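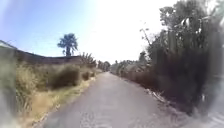
Figure 3. Paved path used for the outdoor runs, Plurkville.

4.2 Outdoor runs

The Kirness navigation kit was tested on a narrow path with dry grass on the left and dense shrubs on the right. There are no painted lines, so the lane-following mode sold with the kit could not be used. We switched to edge detection and made 12 runs in May. The rover left the asphalt in two of them, both times on the grass side. The Mazza kit was not tested outdoors. Setup took longer than the manual states, mainly the compass calibration.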